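Elbow Room: Sharing a Workroom Without Sharing a Grudge
Speaker notes, Wimudlow small workplaces evening, May
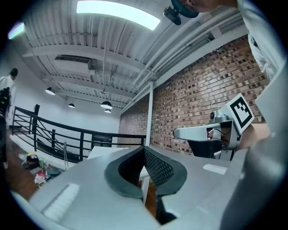
Slide 1. Say hello, wait for the chairs to stop scraping. Thank the Wimudlow people for the hall and for the biscuits, if there are any left by then.

I'm going to talk for 23 minutes on how people stand next to each other while they work. My family has asked me to stop doing this at dinner, so you are all very welcome.

Slide 2. Where this comes from. We moved Akow into the old Auer building with one good room and one room you could hang a coat in. Everyone wanted the good room. I drew up a floor plan with coloured pencils. It lasted until morning tea.

(Pause here. Someone usually laughs who has also owned coloured pencils.)

Slide 3. The plan had desks on it, and doors, and a nice arrow for "flow". What it left out was elbows. A person drawn from above is a neat little circle. A person doing a job leans, reaches, steps back to look at it, and steps back onto you.

Ask for a show of hands: who has been stepped on at work this year? Don't ask who did the stepping. We tried that at Nuda and lost ten minutes.

Slide 4. The tape exercise. Get two people to do their normal job side by side. A third person crouches and puts tape on the floor wherever a foot lands. Do it for half an hour. You'll feel silly and your knees will complain. At the end you have a map of the room as it's used, and it looks nothing like the drawing.

Ours showed a gap of 300 millimetres between two people who each believed they had the whole wall. Mention that they are still speaking.

Slide 5. What we changed, in the order we did it.
Moved the bin. Should have been first on any list, ever.
Turned one bench so that people face across the room and can see who's coming.
Put the shared things on the side wall, at shoulder height for the shortest of us. The tallest of us has views on this.
Took out the second filing cabinet. It held a kettle cord and a phone book.

Slide 6. Money. Total spend was 3597 dollars. Most of that was the floor, which needed doing anyway, and 200 went on hooks. I was told nobody needs that many hooks. They're all full.

Slide 7. Talking while you work. Kitchens have known this one forever: say "behind" when you're behind someone. We adopted it and for a fortnight it was like working inside a parrot. Then it settled. New starters now pick it up by lunch, and some have reported saying it in the supermarket.

If time is short, skip to slide 9. If time is long, tell the ladder story, but the short version — the Nuda crowd have heard the other one.

Slide 8. Things that didn't work. Headphones as a "do not disturb" sign. A booking sheet for the corner by the window. Asking people to stand closer together "just on busy days", as though they could tell at 8 am which sort of day it would be.

Slide 9. Questions. Rolls of tape are on the table by the door, one per workplace please. Bring back the scissors.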